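Sleeping while the town is awake

Smaranda Surdu gets home at 7:20 in the morning, eats a bowl of soup and goes to bed. She has worked nights at the Enache bakery in Jesivville for 13 years, and in that time she has tried most of the advice people give to night workers.
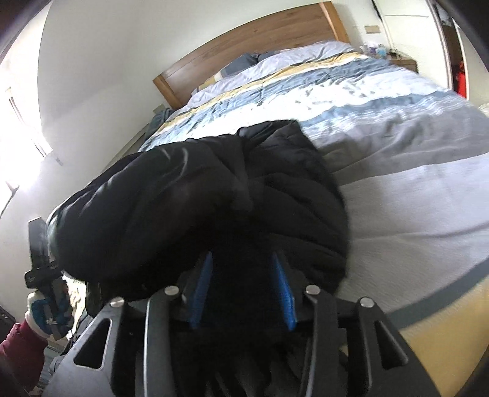
Berenice Carrillo
Staff writer

"The first winter I slept four hours a day and thought that was just the job," Surdu says. "I'd get up at noon because I felt guilty lying there. My neighbor was out raking leaves and I was in bed. It took me a long time to get over that."

Jesivville has 3,407 residents, and a fair number of them work after dark. The bakery runs a full crew from 10 p.m., and the Namwood mill keeps a late shift through the winter. Surdu says the town still runs on daytime hours. The post office closes at four. The dentist books mornings. Trash pickup comes down her street on Tuesday, right when she is falling asleep.

She started with the light. Blackout curtains helped a little, but the gap at the top let in a bright line all summer. Her husband finally screwed a board above the rod. Then she moved the phone to the kitchen.

"People call during the day because that's when people call," she says. "My sister knows my hours better than anyone and she still rings at eleven to ask about a recipe. So the phone sleeps in the kitchen and I call her back at five."

Food was harder. For years she ate a large meal on her 2 a.m. break, usually whatever was left from dinner, and felt sick by the time the rye came out. Now she eats before she leaves home and takes eggs and fruit to work. She stopped drinking coffee after midnight – "the worst month of my life," she says – and the headaches went away by the end of it.
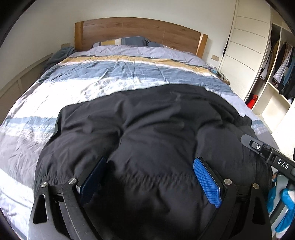
Days off are the part she has never solved. If she stays on her night schedule, she sees very little of her family. If she switches to days, going back to work feels like getting off a long flight. Her compromise is to stay up until 2 a.m. on nights off and get up at ten.

"It's not great in either direction, but I can have lunch with people," she says. "I missed a lot of lunches."

Her coworker Pongsak Tanasarn does it differently. He splits his sleep into two blocks, one in the morning and one before the shift, and picks his kids up from school in between. Surdu tried it for a month and gave up. She would lie awake for the whole second block, listening to the television through the wall.

I asked whether she had thought about moving to days. She was offered a place on the morning counter last August and turned it down. The pay is lower, and she likes the work better at night – the ovens, the radio, the drive home against traffic.

"I'm not good with customers before I've had breakfast," she says. "Ask anybody at the bakery."

What she would like is for the clinic to open one evening a week. She has asked twice. The answer, both times, was that there was no demand for it.

"They asked at ten in the morning," she says. "Everyone who wanted it was in bed."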